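Warnadberg Half Marathon charity places: pledge or flat fee?
Forum > Running for Charity > Overseas Events

hillrepeat_77
Posted 2025-11-08

I have a place in the Warnadberg half in March and I'm trying to decide how to enter. There are two ways in. You can pay a flat fee and the organizers pass part of it to the partner charities, or you can take a charity place, where the entry is cheaper but you sign up to raise a set amount. The pledge for the group I'm looking at, Brarby, is 1,009 dollars. They run a well repair program and a small school meals project out near Kostel.

I've never raised money for anything before. I've asked people to sponsor me for nothing, ever, and most of my friends are runners who have their own pages. Is that amount realistic in four months? And what happens if you come up short? The form says "participants are expected to meet the pledge" and leaves it there.

slowandsteady
I did a charity place two years ago, different race, similar pledge. It's doable if you start now. The first third came in within a week from family and people at work, then it went dead for a month, then it picked up again just before I flew out. The dead month is hard on your nerves. Set up the page this week and don't wait for the new year.

On coming up short, write to them and ask. Some groups will charge your card for the difference and some just take what you raised. Get the answer in an email.

quarterzip
I'll be the one to say it. If you add up the flight, the hotel and the entry, you could send Brarby all of it and skip the trip. They'd get several times your pledge. I have nothing against the race, but people should be clear that they are going on a running vacation and the charity gets what's left over.

slowandsteady
People say this every year. I wasn't going to send the price of a flight to a well project. I was going to go on vacation somewhere. And the people who sponsored me wouldn't have given to that charity without the race, they'd never heard of it.

quarterzip
Fine, and I believe you. My point is about how it gets sold. The race page has a big number on it for total raised and no number anywhere for what it cost to raise it.

okra_and_miles
The race does publish that, it's just hard to find. There's a yearly report on the Kostel side of the site, under partners. Last year there were 164 charity runners. The report lists what each partner received after card fees and what the race kept for admin. I would like it to be more detailed but it isn't hidden.

For the original question: I ran for Brarby last time and made the pledge with a little to spare. What worked for me was food. I cooked a fixed-price dinner at my place on two separate nights, people paid ahead through the page, and that covered more than half. I kept it to rice, stew and one dessert so the shopping stayed cheap. Ask guests to pay before they come. Chasing money afterward is miserable.

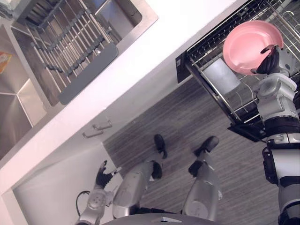
Keep the grocery receipts and take the cost off before you report a total. I didn't the first night and had to go back and work it out. If you have a kitchen at work or a church hall you can borrow, you can do one bigger night in place of two small ones, but then you need help serving and I found the small ones easier.

hillrepeat_77
That's useful, thanks. I can cook for eight or so without panicking. What did you charge per person?

okra_and_miles
I charged what a weekday meal out costs in my town, not including drinks. A few people rounded up. I think if I'd left it as "pay what you like" I would have gotten less, but others here may have done it the other way.

tempo_tues
I did pay what you like and got more than I would have asked for. Depends on your crowd. Mine was mostly my parents' friends.

One thing on the forms. The Yakubu group is also a partner for this race and their pledge is lower. They do adult literacy classes. If the Brarby number worries you, look at them. I ran for Yakubu and they were quick with emails, and they told me up front that there was no penalty for missing the target as long as you'd made an effort.

hillrepeat_77
I did look at Yakubu. I like what they do but I have a soft spot for the water project, my mother worked in that field. I'll email Brarby about the shortfall question and post what they say.

gravelpath
Check the visa and vaccination requirements before you pay for anything. The charity places are nonrefundable after the first 3 weeks and the deferral policy only covers injury with a doctor's note. I lost an entry because my passport had less than six months left on it.

Also, the course is at altitude and there's very little shade in the second half. Arrive a few days early if your job lets you. I went out at my normal pace and walked a lot of the last stretch.

quarterzip
Agree with all of that. And I found the report okra mentioned. It's better than I expected. Admin is still a bigger slice than I'd like, but it's broken out by partner, so I'll take back "no number anywhere."

slowandsteady
Can you post which page it's on? I looked for it last year and gave up.

quarterzip
Partners, then scroll past the logos, then "annual reports" in small type at the bottom. It's a PDF. The table you want is on page 2.

hillrepeat_77
Brarby wrote back already. If you're short, they ask you to keep your page open for two months after the race and they don't charge your card. They also said dinners and bake sales are fine as long as the money goes through the page and not through my own account. I've taken the charity place. Page goes up tonight, first dinner is in three weeks.

okra_and_miles
Good. Send me a message if you want the stew recipe, it scales up well.

gravelpath
Passport?

hillrepeat_77
Checked. Good for another four years.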